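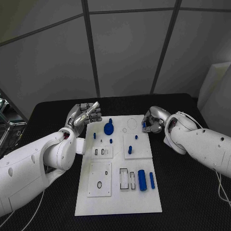
Endov pushes planner update for two-handed assembly, drops the fixed part order

Sat 17 April

Endov has put out a new release of Merkeck, its planning and control package for two-armed assembly cells. Out now for existing licence holders. Everyone else waits until August.

Main change is in the task planner. Up to now you gave Merkeck a list: this peg first, then that one, then the gear, and it worked down the list whatever happened. If a part had rolled, the whole run stopped and somebody had to reset the board. The new version takes the finished layout as the goal and works out its own order, and it can re-order halfway through if a grasp fails.

"People were writing the sequence by hand and then writing the exceptions by hand," said Lorna Galbraith, who runs the planning group. "One customer had 54 exceptions for one board. We looked at that file and felt a bit ill."

Second change, perception. The old part finder wanted every peg standing upright. Parts lying on their sides got a pose but often the wrong way round, so the hand would come in at a silly angle and the wrist would hit its joint limit. Merkeck now keeps more than one guess for a part's pose and lets the planner pick whichever one the arm can reach. Round pegs are treated as the same from any side, which cuts the search down a fair bit. Should have been in there from the start, according to Archie Cairns on the perception side.

Marked targets are handled separately now too. Holes, slots and printed outlines go in as target shapes with a tolerance each, and the planner matches parts to them by size. Close sizes are still a problem. Cairns said two circles that differ only slightly will sometimes swap under bad light, and the advice is to set the lighting before calibrating, not after.

Third, the arms. Both sides now share one schedule. In the last version each arm had its own queue and a keep-out zone down the middle, so one would sit there waiting while the other finished. The keep-out zone is gone. In its place is a moving clearance check, run 300 times a second by default, which slows an arm down before it stops it. Users can set the slow-down distance per joint. Endov reckons most won't need to touch it.

Finger control gets less attention this round. There's a new pinch preset for small pegs, and a grip force limit that carries over between tasks instead of resetting to the default (a long-running complaint on the user forum, 11 pages of it). No in-hand rotation yet. Shona Leckie, who looks after the hand drivers, said it's being worked on but wouldn't give a date.

Endov's own test set for the release was 757 runs across peg, gear and slot tasks, all on the same style of board. The company hasn't published the pass rate. Asked why, Galbraith said the number depends too much on how the parts are laid out at the start and that they'd rather put out the layouts with it. Those are meant to follow with the August release.

Outside users are cautiously keen. Costel Bošković does integration work at Rezende and has had the build on a bench for a few weeks. He likes the re-ordering. Less happy about the logs.

"When it changes its mind it tells you that it changed its mind. It doesnt tell you why," he said. "So I've got a plan, then another plan, and I'm sat there comparing them by eye."

A plan viewer is in the works, built with Drimari, the tooling firm. Early version ships with this release but is off by default. It shows the current plan as a tree next to the arm timelines and greys out the branches that were thrown away. No reasons listed against them so far. Euan Baird at Drimari said the cost figures are already being recorded, just not displayed, and the display is the next job on his list.

A few things to know before upgrading. Old sequence files still load but are read as hints, so an arm may do things in a different order to what it did last week. If order matters on your job, set the strict flag on each step. Calibration files from the previous version need converting, the converter is in the tools folder. Keep a copy of the originals, as it writes over them. Custom keep-out zones are kept, only the automatic middle one goes.

Known issue: the planner can stall if a part is reported in two places at once. Restarting the part finder clears it. Fix is due in teh next patch.

Release notes and the converter are on the customer portal. Existing support contracts cover the upgrade.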